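Ticket: half sizes missing from women's heels after stock import
Shop: Zusham Shoes
Opened by: Nouhaila Mahrous
Assigned: Raili Nurmi (Sirnurine support)
Opened: Thu 9 March
Status: solved, watching

Nouhaila Mahrous wrote:
Hi, urgent please. Ran the supplier import this morning, same as always, and all the half sizes are gone from the heels category. Pumps, slingbacks, ankle straps. Whole sizes fine. Boots fine. Customers are emailing. Didn't change anything on our side that I know of. Import log says 192 rows updated, no errors. Stock counts in the back office look right if I open a shoe one by one, it's only the shop page where the size buttons don't show.

Cleared cache, no diference. Tried another browser, same.

Raili Nurmi wrote:
Thanks Nouhaila. Can you attach the supplier file as you got it, before opening it in a spreadsheet? Also the size column setting from Import > Mapping. Please hold off on running it again for now.

Nouhaila Mahrous wrote:
File attached. Mapping says "Size (text)". Hazem thinks it used to say something else but he's not sure.

Extras pages load ok btw, nothing with a size on it is affected there.

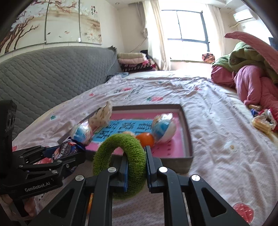

Green terry ring

Raili Nurmi wrote:
Got the file. Supplier (Tosville) now sends half sizes with a comma, last month's file had a point. Import reads it as text so it saves happily, then the size filter on the shop page can't match it to a button and hides it. Explains why back office looks fine.

Doesn't explain the boots though. Are boots from the same supplier?

Nouhaila Mahrous wrote:
No, boots are Ouali. Separate file.

Raili Nurmi wrote:
OK that fits then. Two things to do:

Import > Mapping > Size, switch from text to "Size (US women's)". Save.
Import > Cleanup, tick "Convert comma to point". Save that as well, it's a seperate button.

Then re-run the Tosville file only. Leave Ouali alone.

Hazem Slaoui wrote:
Hazem here, Nouhaila's at the counter. Did both. Re-ran. Half sizes back on the pumps. Slingbacks still missing. Ankle straps half and half, some show some don't.

Also now seeing a duplicate size button on 2 of the patent pumps.

Raili Nurmi wrote:
Duplicates = old comma variant still there next to the new one. Should have said. Go to Variants > Unmatched, filter by Tosville, delete whatever has a comma in it. Check first that no open orders sit on them, the orders column tells you.

For slingbacks, do they have their own size chart?

Hazem Slaoui wrote:
Yes, they have the narrow fit chart. 4 open orders on comma variants. What do I do with those?

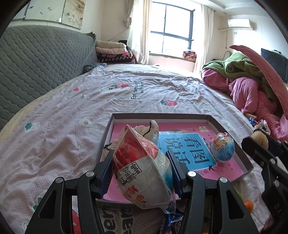 Toy surprise egg in clear plastic wrapper

Raili Nurmi wrote:
Use "Move orders" on each and pick the matching point size. Customer doesn't get an email from that. Then delete.

Narrow fit chart never had half sizes switched on from what I see in your settings. Size charts > Narrow > Allow half sizes. Then reindex the category, not the whole shop, it'll be quicker.

Hazem Slaoui wrote:
Orders moved. Deleted the old ones. Reindex running.

Slingbacks ok. Ankle straps ok. Dupes gone.

Nouhaila Mahrous wrote:
Back. Checked on my phone too, all sizes showing. Does this need doing again every import?

Raili Nurmi wrote:
No, mapping and cleanup are saved to the Tosville profile. If they switch back to a point it'll still work. Leaving this open till your next import, reply here if anything drops off again.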